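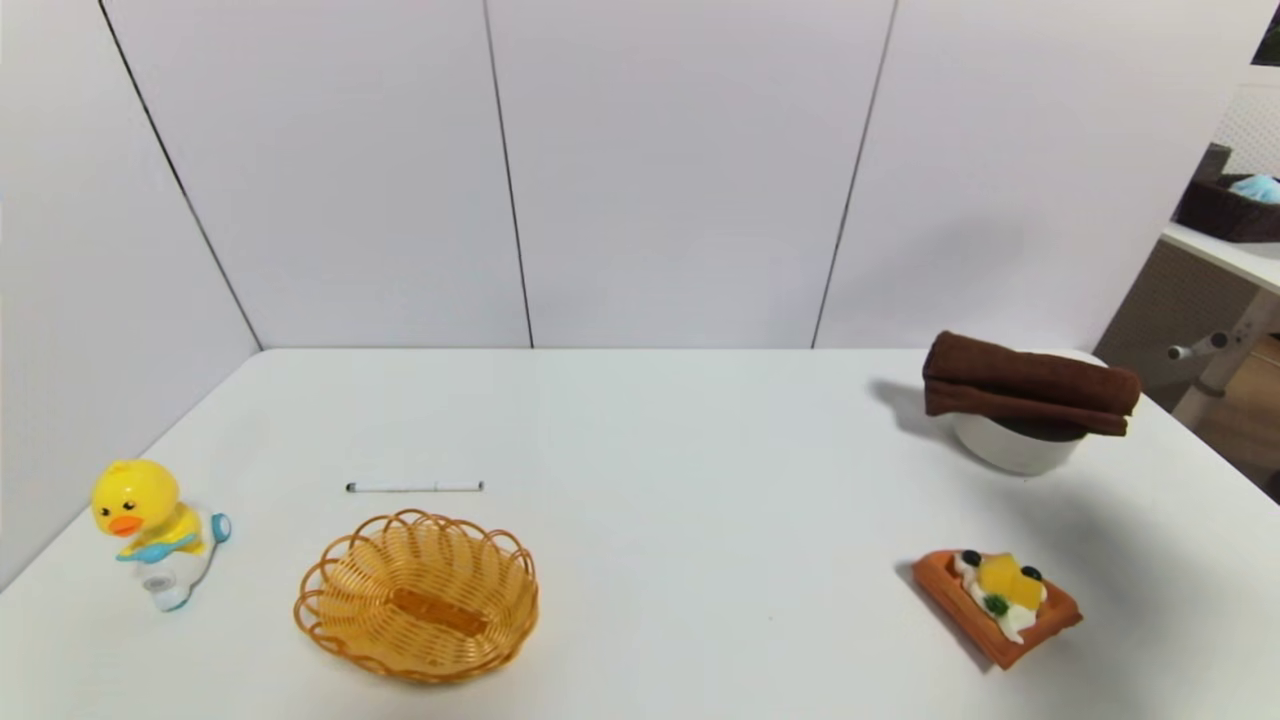 Skemwood tabletop set: duck, basket, pen, bowl with towel, toy waffle.

Skemwood house rules, read me first

Hello! I look after this set, so if something in it annoys you, I'm the one to moan at. There are 3799 episodes in the April release, and 200 of those are held back for testing. Please don't train on them (I will notice, your scores will be silly).

Most of this file is rules, because the first version had hardly any and we had to bin 1035 episodes. Sorry again to Candela Vallejo, who labelled nearly all of them.

Setting up the table
Keep the table white and bare apart from the props on your card. Soft shadows are fine, hard ones from a desk lamp aren't. Put the basket down empty. The towel starts folded across the bowl, and please fold it properly, a lazy heap makes a different task.

Naming things
One name per object, all lower case: duck, basket, pen, bowl, towel, waffle. The duck and its little vehicle count as one object and get one label. I know, we argued over it for ages! The waffle is always "waffle", never "cake" or "dessert", and the fruit on top isn't labelled separately.

Safety
Hands stay off the table while the arm is live. If you need to nudge a prop, stop the arm, nudge, then start a new episode. No carrying on with the old one, even if you only moved the pen a tiny bit. Speed limit is level 6 in the Osto settings and it stays there for visitors too.

Failed tries
Keep them! Mark them "fail" and add a few words on what went wrong. Nasrin Arabzadeh uses these for her grasp checks and gets quite cross when they vanish.

Known gaps
Pai and Allen are the only two room layouts so far, so don't expect much from a model in a cluttered kitchen. Lighting notes are missing for the older Allen files.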